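December 2025
Posted by Kavitha Poojary

I have been meaning to write about marmalade for years, and every winter I get as far as buying the sugar and then somehow it is spring and the sugar has gone into other things. So this year I am writing the post first and making the marmalade afterwards, in the hope that telling you all will shame me into it.

My aunt in Drurnthorpe was the marmalade maker in our family. She wasn't born to it (nobody in our house ate the stuff when I was small, we were lime pickle people through and through) but she moved up there for work, took a room with an old lady called Mrs Mészáros, and learned it at her kitchen table. Mrs Mészáros had come to it late herself. She put lemon in with the oranges, and a little grapefruit if there was one going, and she cut the peel so thick that you had to chew it, and that is still how I like it best. I can't be doing with those pale jellies with three threads of peel floating about in them!
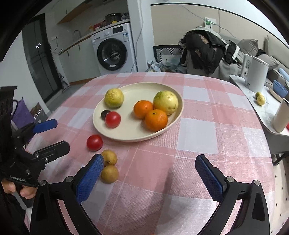
Oranges and company, on the pink check cloth.

The trouble with marmalade is that everybody who makes it is certain. My aunt was certain that you soak the peel overnight. My friend at work is just as certain that soaking is a waste of a good evening, and that you should boil the fruit whole until a skewer goes through it and cut it up once it has cooled. I have tried it both ways and I have to say the whole fruit way is a great deal kinder on the hands, particularly if you have a paper cut, and I always seem to have one. But it doesn't feel like a proper job somehow. There is something about standing at the worktop with the radio on and a pile of peel in front of you that I would miss.

Then there is the setting. My aunt used a cold saucer and her little finger. I bought a thermometer one June, in a sale, when I had no business buying such a thing, and I have never trusted it since the batch that came out like toffee. We had to warm the jar to get a knife in. My husband ate it all the same, bless him, and it did do very nicely brushed over a ham.

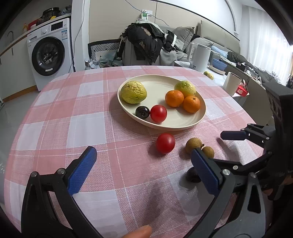 Another look at the fruit, tomato included.

I do keep a few notes from her, on the backs of envelopes mostly, and they are not much help to a beginner. One says "2 lemons, or 3 if mean". Another gives 200 grams of sugar with no word on what it goes into, and I have wondered about that for a long time. It may not even be marmalade. She made a very good lemon drizzle as well, and she wasn't one for labelling things.

What I do remember without any envelope is the smell, which got into the curtains and the coats in the hall, and the 9 jars lined up on the windowsill with their wax discs on. She gave nearly all of them away. One always came to us in the post, wrapped in a tea towel, and my mother would send the tea towel back with a jar of pickle inside it, so I suppose it went up and down the country for years.

I shall be buying the sugar again this weekend. If anyone has a firm opinion on muscovado, do leave it in the comments, as I am tempted to put in a spoonful or two.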